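Torque Specs Belong in the Manual

The owner's manual for my Pinto garden tractor runs to 118 pages. It explains how to adjust the seat, how to clean the hood and whom to call about the warranty. It doesn't give the torque for the blade bolt. For that I had to order the service manual, a separate document sold only through the dealer in Traltgate, and wait until Thursday for it to arrive.

I think this split is wrong, and the usual arguments for it are weak.

The first argument is liability. A manufacturer that prints a torque value, the reasoning goes, invites untrained people to turn the bolt. But the blade has to come off for sharpening, and the owner's manual says so on page 41. The owner is already turning the bolt. Leaving out the number means the bolt goes back on at whatever the owner's arm decides. An undertightened blade bolt can back out. An overtightened one stretches past yield and loses clamp load – which looks fine until it fails.

The second argument is that few owners have a torque wrench. Rima Ghanem, who taught small-engine repair with me at Hallach, used to make this case. Her students arrived with a handful of combination wrenches and nothing calibrated. My answer is that a printed value still helps them. Someone who knows the length of the wrench and the required torque can work out the pull at the end of it with a bathroom scale and one line of arithmetic. It's crude, but it is better than a guess.

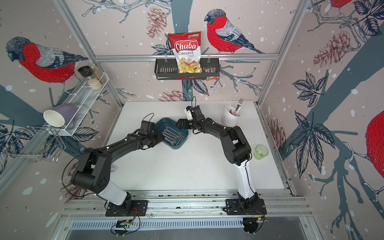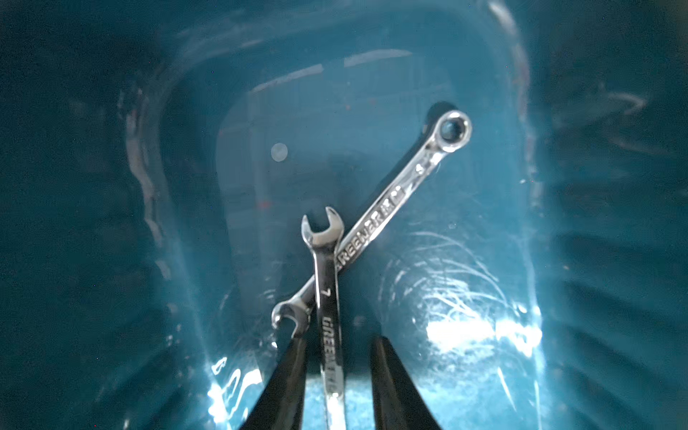
The third argument is space. Manuals are long already, and every added table costs paper and translation. A fastener table needs very little translation. It is part names, thread sizes and numbers. The Wuneck pressure washer I bought in February has one, half a page long, listing every fastener the owner is expected to touch, with dry and oiled values in separate columns. Oil matters a good deal here. The same torque on an oiled thread produces much higher tension than on a dry one, and most owners have never been told.

Sorcha Baxter has suggested to me that the numbers should go on a decal next to the fastener. I would accept that for one or two critical bolts. Decals peel, though, and a decal under a mower deck won't last two seasons. Print the table, and put the file online without a login.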